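Two days at the Tramthorpe denim fair

I'd been promising myself this trip since February, so when Thursday came I was out the door before six with a thermos and the wrong shoes. Tramthorpe is 36 miles from my place and the fair takes over the old Wirarora mill, all four floors of it. They say 2,000 people come through in a weekend and I think most of them were ahead of me in the coffee line!

The ground floor is vintage sellers (bring cash, the card readers kept dropping out). I spent ages at the Ullov stand talking to Consolacion Yap about pocket stitching, and she let me go through her whole rack, stall 738, way at the back by the freight elevator. Black denim is having a moment, apparently. Lots of lettering on the back pockets too, which I love and my sister hates. 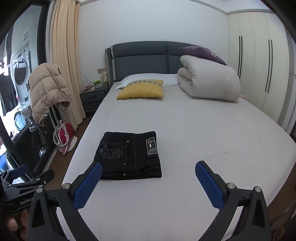

Upstairs at the mill

Day two was the tour, and oh, the looms. They run one for ten minutes and you feel it in your teeth. Our guide said it took 646 parts to get it going again, some of them made from scratch in the workshop next door. Wear earplugs, they sell them at the desk for a dollar.

Lunch was at Sebastian, the cafe across the canal. Get the potato soup. Parking is free after four.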